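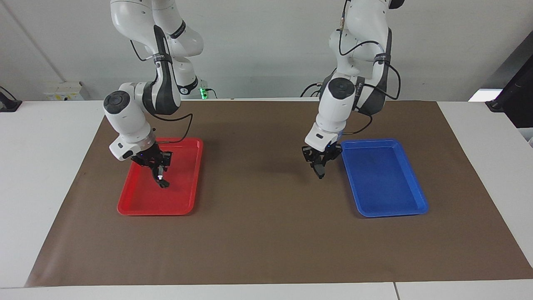
Figure 4. The sorting surface with the red tray and the blue tray, both empty, on the brown paper mat.

3.2 Trays and surface

The choice of the surface was more difficult than we expected at the beginning of the study. In the first version of the task, the small parts were sorted directly on a white table. The parts rolled easily, and the pale ones were hard to see. For this reason we covered most of the table with a large sheet of brown paper, which remains in place during a whole session and is changed when it becomes creased.

Two plastic trays are used, one red and one blue. The red tray is rectangular and has rounded corners and a raised lip, so that a part which is dropped near the wall stays inside. It is placed with its long side running from back to front. The color of the tray is the only sign of the category; we did not put labels, because in the pilot of March the labels were covered by the parts after a short time. Every trial begins with clean and empty trays (Figure 4).

One difficulty should be mentioned. The surface of the red tray is glossy and it reflects the lights of the ceiling. Small transparent parts can be lost in such a reflection. We tried a tray with a matte finish from the supplier Usier, but its wall was too low for our purpose, and we returned to the glossy one. Transparent parts were therefore removed from the Jurkedus set, and 196 parts remained.

The arrangement of the trays follows in general the one of Ghasemi, with two differences. First, our trays are not fixed to the table, and their position is checked by eye before each trial. Second, we do not use a separate tray for rejected parts. A part that belongs to neither category is left on the paper, and it is recorded as unsorted. The effect of this decision on the error rate is discussed in Section 4.

Contact: tray-study group, Ideo | © Ideo, all rights reserved | Back to top
2 shares | 2 comments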